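Tips for handling soft things with hand-held grippers
From the workshop pages of the Viltcombe student robotics club

Our club meets on Monday evening and this term the project is soft objects: bags, cloth, knitted things. Many new members come from the rigid objects group and they squeeze too much. These are the tips we repeat most often.

Empty the bag before you practice with it. A bag with books inside swings, and you learn the weight and not the fabric. Put it near the edge of the table on your side, so your elbows stay low.

Take a backpack from both sides at the same time. Close the fingers slowly until the fabric stops sliding, then wait one breath before you lift.

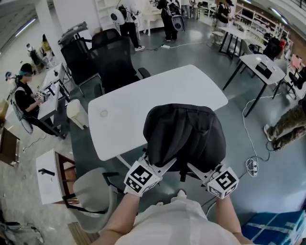
Photo: Viltcombe club archive / Koivisto workshop

Keep the marker cubes clean. We wipe them with a dry cloth before every session, never with alcohol, it makes our print gray. If a sleeve falls over the marker, roll it up and start the take again.

Tape the cables to the floor before the first person puts on the equipment. Later is too late, you will not see your feet.

Knitted fabric is more difficult than a bag. Do not pinch one single layer, it stretches and comes back out of the fingers. Make a thick fold first and hold the fold. 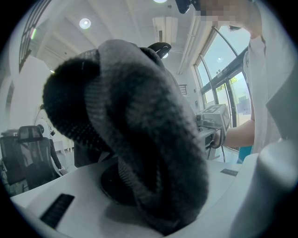
Rubber pads also need care. Lint from wool sticks to them and after about 40 takes the grip becomes weak — a piece of painter's tape pressed on the pad removes most of it. We change ours when the ribs are flat.

Rest your wrists. We work 14 minutes and then we exchange places, also when the last take was bad. In the Stava round last year our team made 17 good folds and then nearly all the bad ones came when the hands were tired.

Write the name of the object on the sheet before you start, not after. "Dark cloth" is not enough, we have several.

Spare pads are in the drawer marked Gurero. Please write down when you take the last pair.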